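4. Seat Turnover and Menu Length in Single-Night Dining Events

The data in this section come from dinners served under a temporary license in rooms that did not otherwise operate as restaurants. 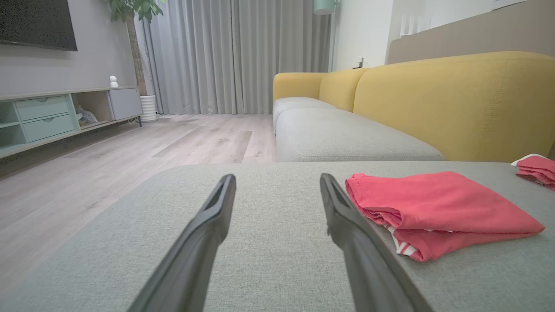
Figure 4. Gripper over an upholstered cushion, with a folded pink garment.

4.1 Setting and records

The events were held in two rooms, Skurlow and Bikuldale, which differ mainly in kitchen size. Skurlow has a full range and a walk-in cooler. Bikuldale has two induction burners and a domestic oven, and most of its dishes were cooked elsewhere and finished on site. Both rooms used the Nilus ticketing system, which logs the time a party is seated, the time each course is fired, and the time the check is closed. The combined log contains 129 events and 1442 seated parties. Parties that left before the main course were kept in the log but left out of the turnover measure.

Menus were coded from the printed cards. A course was counted when it had its own line on the card and its own firing time in the log. Bread, small bites served with drinks, and coffee were not counted. Where the card offered a choice between two mains, the choice was treated as one course. Cards and logs disagreed for a few events, mostly where a dessert had been replaced during service; in those cases the log was followed.

4.2 Measure

Turnover was defined as the time from seating to closed check, divided by the number of courses. This differs from the measure used by Valentini (1986), who took the time from seating to the last plate cleared. His measure suits a banquet, where guests leave together. At ticketed dinners the meal is paid for in advance and the check covers drinks only, so a table may sit for a long time after the last plate with nothing left to order. We consider this time part of the seating, as it is not available to the next party.

Two service patterns were present. In the first, all parties were seated together and each course was fired once for the whole room. In the second, parties arrived in staggered slots and the kitchen fired by table. The pattern was set when tickets went on sale and did not change during an event.

4.3 Results

Time per course fell as menus grew longer, under both patterns. The drop was steeper for staggered seating. Short menus under staggered seating gave the slowest time per course in the log, largely due to the gap between the last plate and the closed check. With longer menus this gap was spread over more courses and had less weight. When the gap was removed, the difference between short and long menus became small at Skurlow and could not be separated from ordinary variation at Bikuldale.

Kitchen size had less effect than expected. Bikuldale was slower on courses that needed the oven, mainly roasted vegetables and baked fish, but it was faster on cold plates. Its cooks tended to write menus that avoided the oven for two courses in a row. Menus at Skurlow showed no such ordering. A comparison of the two rooms on matched menus was not possible, as only one menu was served in both: a dinner of beet soup, cured trout, braised lamb and rye pudding, first run at Skurlow in April under the name Norðdahl. The log for that menu closes on 18/06/2021 with its only Bikuldale service.

4.4 Limits

The log records when a course was fired and not when it reached the table. On nights with a full room the delay between the two may be several minutes, and it probably grows with distance from the pass. Drinks orders were entered by hand and some were entered late, which would push back the closed check. Price was not included in the model. Ticket prices rose with the number of courses, and guests who paid more may have chosen to stay longer for reasons that have little to do with the pace of service.

The cooks' own estimates of pace were collected separately and are compared with the log in Section 5.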